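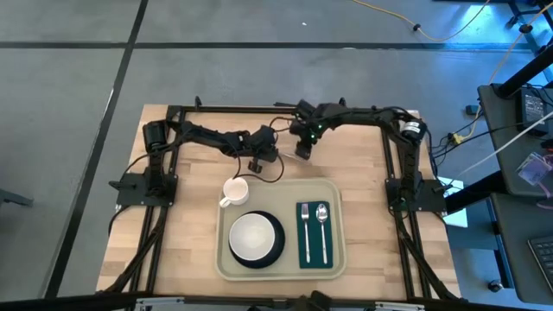 Breakfast on a tray, again

Back from Sterkalmont, coffee going, quick post before work. Tray breakfasts are my whole personality this October. Mug in the top corner, white bowl on the dark plate, green napkin down the right side with fork and spoon on it. The napkin has to go the long way up or it crowds the plate. I've tried it the other way, it bugs me all morning.

The beige tray is from Plandumow and I love the raised rim, stuff stays put on the stairs. Bowl is just oatmeal size. 200 ml milk, oats, done.

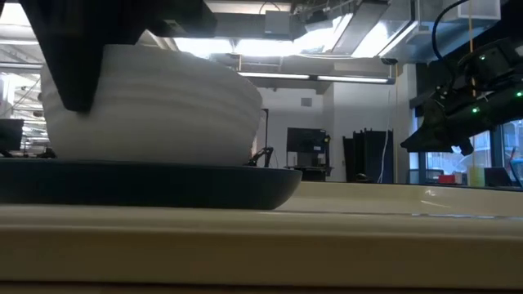 Also still hunting for a second mug that matches. The Viklund ones are nice but the handles are tiny, and I need room for at least three fingers. Might try the secondhand place agian on my lunch break. And napkins! I only have 4 of the green ones and they're always in the wash. If anyone knows where to get that color, comments are open. Ok, running, it's nearly 8.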